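Subject: Re: [hallways] Shoes off at the door, and how to say so
List: hallways (small homes, narrow entries, where to put things)

On a night in February, a list member in Bornov wrote:

> We moved in last fall and have gone shoes-off, mostly on account of
> the rug. Family is fine with it. Guests are another matter. Half of
> them stop dead on the mat and look at me, and the other half stride
> straight through to the kitchen in boots. I don't want to put up a
> sign. Do I need to own slippers for other people? Is that a thing
> grown-ups do? And what about the plumber?
>
> Also, the hall is seven feet long and I have 60 dollars left for it.

Welcome to the list, and to the only argument we have every winter.

I've been shoes-off for eight years, in an apartment over the Blackburn bus depot, where whatever people carry in on their soles is mostly brake dust and chips. So I came to it for practical reasons and have since become unbearable about it.

First, the sign. You are right. A sign in your own hall makes guests feel they have come about a job. We had one for a month, a small tasteful one left by the last tenant, and people read it out loud to me in a funny voice. What works is the sight of other shoes. Leave three or four pairs where the door opens and most visitors will be unlacing before you have said hello. They have to be in plain view, so a closed cabinet won't do it. I bought the Bolport cabinet everyone here was so keen on, the tip-out one, and for two years it hid our shoes so well that guests took us for a shoes-on family with a very thin piece of furniture. It lives in the bathroom now and holds towels, one at a time.

An open rack does the job. Put the slippers on top, at hand height, toes to the wall or toes out, and please do not start the toes thread again.
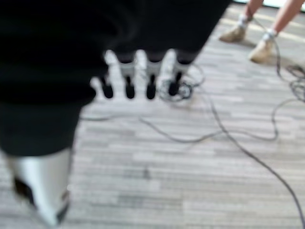

Second, yes, grown-ups own slippers for other people. I resisted this. It seemed like something a hotel would do, or my aunt. Then I watched a man I had known since college spend a whole dinner with one foot on top of the other, hiding a hole, and I went out and bought four pairs the next morning. You need two sizes, big and small. Everybody is one of those for the length of an evening. Open toes are kinder than closed, as they forgive a wrong size and you don't have to think so hard about who was in there last.

Get ones you can rinse. I began with felt, which was handsome until the gravy. After that I bought the Bisa ones that got so much love here, and they wash well but squeak on a hard floor, so for one whole Christmas I could tell where every relative was at all times. I haven't decided if that's a fault.

Don't buy white. I did mention I was unbearable.

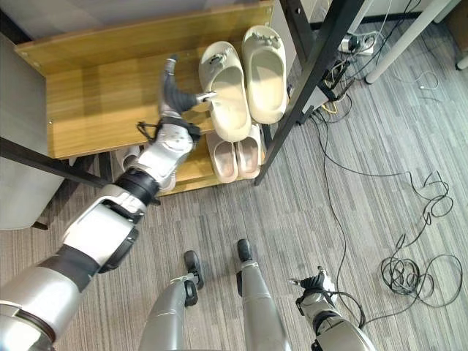
On the money: 60 is plenty if you skip anything with the word "system" in it. Second-hand rack, a boot tray, a hook that is really screwed into something. The tray matters more than the rack in February. Ours is a baking sheet with a towel in it. I've seen the 200 dollar version, with the pebbles, and the pebbles need washing too. There is a person on this list who washes pebbles. I won't say more, they know I'm fond of them.

If there's room for something to sit on, get that before anything else. Seven feet will take a stool if the door swings the other way. People over a certain age (mine) can't take off a boot standing up without grabbing a coat, and then the coat comes down, and then so does the hook, see above. A stool also buys you time. The guest sits, the guest looks at their feet, the guest draws conclusions, and you are in the kitchen the whole while, innocent.

The boots-straight-to-the-kitchen people are a lost cause on a first visit. Let them go. Chasing a guest down a hall with a slipper is how I lost the good opinion of my downstairs neighbor, and it got nothing off the rug. Mention it when you invite them back. "Bring warm socks, the floor's cold" has never offended anyone, and it's even true in my case.

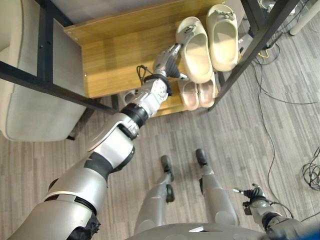 The plumber is exempt. So are movers, the fire department, anyone carrying one end of something, and anyone who would rather not say why. Bad feet and bad backs are common, and not everybody wants to go into it on your mat. Keep an old runner rolled up by the door and throw it down when the toolbox comes in. Some of them carry their own shoe covers, the blue ones, which slide like butter. I'd take the mud.

Small children are exempt from everything, as you'll know if you have any. Dogs I leave to the dog people, who will be along shortly.

One thing I'd like to hear back on, if you're willing. You say the family is fine with it. Are they fine with it at 7 in the morning, when someone has laced up and then remembered their keys are on the far side of the apartment? We have a house ruling on this that allows travel on the knees. I would like to know how Bornov handles it.

And measure the rack before you buy. Men's boots are longer than anybody who makes racks seems to believe, and the heels will stick out and catch the door.

- upstairs from the depot, Blackburn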